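Marcador de mesa Curkutus para baloncesto
Wonex · Material para pabellones y clubes 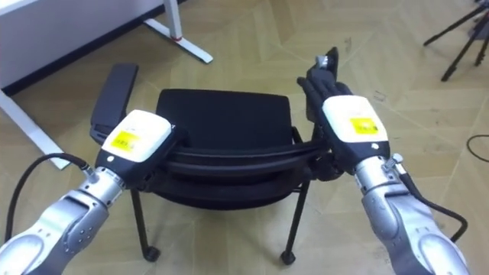
Silla de oficina negra sobre suelo beige estampado.

El Curkutus es un marcador electrónico de mesa, destinado a partidos de baloncesto de categorías escolares, universitarias y de aficionados. Muestra el tanteo de los dos equipos, el tiempo de juego, el periodo, las faltas de equipo y la flecha de posesión. Se puede leer desde las dos bandas, porque tiene cifras en la cara delantera y también en la trasera.

Características
Cifras rojas para el tanteo y amarillas para el tiempo
Bocina incorporada, con volumen de tres niveles
Batería recargable y funcionamiento con corriente
Mando con cable de 2 metros
Memoria del último partido en caso de apagado
Funda de transporte con asa

Precio: 900 euros, impuestos incluidos. El trípode no forma parte del conjunto y se pide aparte.

Uso durante el partido
El mando tiene teclas separadas para el equipo local y el visitante. Para corregir un punto se mantiene pulsada la tecla correspondiente hasta oír un tono corto. El reloj se detiene con la tecla grande del centro, la cual se encuentra fácilmente sin mirar. En el último minuto de cada periodo aparecen las décimas de segundo.

La duración del periodo se puede programar libremente. El aparato conserva esta programación para la próxima vez, de modo que un club que juega siempre con las mismas reglas la introduce solamente una vez.

Conexión con otros aparatos
El Curkutus puede trabajar junto con los relojes de posesión Cader. Se conectan con un cable y obedecen al mismo mando. Los modelos Cader anteriores, de clavija redonda, necesitan el adaptador Võ (referencia 37 en nuestra lista de accesorios).

Opinión de una clienta
«Lo llevamos a todos los partidos fuera de casa de la pretemporada. El volumen máximo es suficiente para un pabellón con más de 2000 personas. Me gustaría que el mando tuviera luz en las teclas.» Yến Lò, delegada de equipo

Envío y garantía
Los pedidos recibidos en diciembre se preparan según el orden de llegada. La garantía cubre el aparato y el mando, pero no la batería si fue abierta. Para consultas sobre la instalación o para pedir piezas sueltas, escriba a Hưng Nghiêm, del servicio técnico de Wonex, por medio del formulario de contacto, e indique el número de serie que figura debajo del aparato.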